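Notebook – cold storage of sourdough starters, Murkton kitchen workshop
26 January 2020

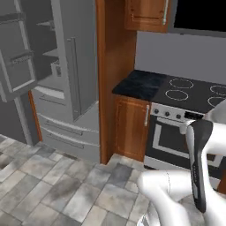
Back on the starters after the break. Main question still the same one from October – how long can a starter sit in the cold unfed before it stops being worth the bother of reviving. Everyone has an opinion, no two the same.

Four starters going at the moment. Names as per the jar lids:
Destmont – white, stiff, the old one
Marti – rye, runny
Fledirura – wholemeal, came from Selina, very sour from the off
Plain – white, runny, made here from scratch in October, no name yet

All were fed the evening before they went in and left out till they'd just started to move, then lids on loosely. Should have written the time down. Didn't. Next round I will.

They've had 33 days. Longer than planned, was meant to be a good bit less but Christmas got in the way and then I had the cold that everybody had.

Opened all this morning.

Destmont: thin grey liquid on top, not much. Smell sharp, bit like nail varnish remover but underneath that still bready. Stiff underneath, almost a dough still. Stirred the liquid back in. In two minds about this – Selina always pours it off, says it makes the next loaf taste of old socks. I've never noticed. To test properly (see end).

Marti: least changed of the lot. Crust on top, dry, scraped off and binned. Below that a decent colour and a fruity smell. Rye seems to put up with anything. Same result as last time so am starting to believe it.

Fledirura: a lot of liquid, dark. Strong vinegar. Tasted a bit on the end of a spoon, regretted it. No pink or orange streaks, no fur, so carried on.

Plain: flat, pale, smells of wet flour and not much else. Either very weak or never properly got going in the first place. I suspect I fed it too little before it went in. Young starter so maybe not a fair comparison with the others. Put a star by it in the results.

Revival feeds. Took a spoonful of each into a clean jar, equal weights starter, flour and water by the scale. Destmont gets half the water as usual to keep it stiff. Tap water left standing overnight in the jug. Rest of the old stuff kept back in the original jars, don't throw away until we know the new ones have taken!!

Room is cold today, 16 on the wall thermometer at breakfast and it didn't climb much. Moved all four jars onto the shelf over the boiler after the first hour as nothing was happening. So that's a change of conditions halfway through, noted, can't be helped. Rubber bands round jars at starting level.

Lunch check – Marti up past the band by a good finger. Destmont hard to tell, stiff ones dome before they climb, but there's a slight dome. Fledirura some bubbles at the side, no rise. Plain nothing.

Mid afternoon – Marti doubled and starting to sag in the middle. Fed again. Destmont clearly moving, nice web of holes through the glass. Fledirura up a little, smell much milder allready. Plain has 2 bubbles. Counted them twice.

Evening – fed Destmont and Fledirura. Left Plain alone, don't want to water down what little is in there. Will give it till morning and then feed with half rye to see if that wakes it up. If it does, it's not really the same starter any more, but I'd rather have a live jar than a tidy table.

Flour note: new bag of white opened for this round, different mill from October. Wholemeal is the end of the old sack and smells a touch stale. Might account for Fledirura being slow. Or might not. Should buy all the flour at once next time and split it, keep saying this.

Also the labels. Pencil on masking tape came off two of the jars from the damp and I only knew which was which from the colour. Use the oil marker, straight on the glass.

Selina Lehner rang about borrowing the banneton set for her class, said yes but back by the end of the month as I want to bake all four side by side. She thinks stiff will beat runny for long keeping every time and rye is a red herring. My money is on rye. We could settle it by making Marti up stiff and keeping a jar of each – good idea, cheap, do it.

To do
– feed Plain, half rye
– split Marti: stiff and runny
– liquid test: Fledirura, pour off one jar, stir in the other, same bake, taste blind
– write down the TIME when jars go in
– descale the kettle
– more rubber bands, the thick sort
– ask Selina how long hers had been going before she gave me any, she said years but which years

Dried flakes from October still in the envelope in the drawer, not tried yet. Would be a decent back-up if the cold jars ever fail alltogether. Soak a pinch tomorrow if there's a clean jar left, which there probaby isn't.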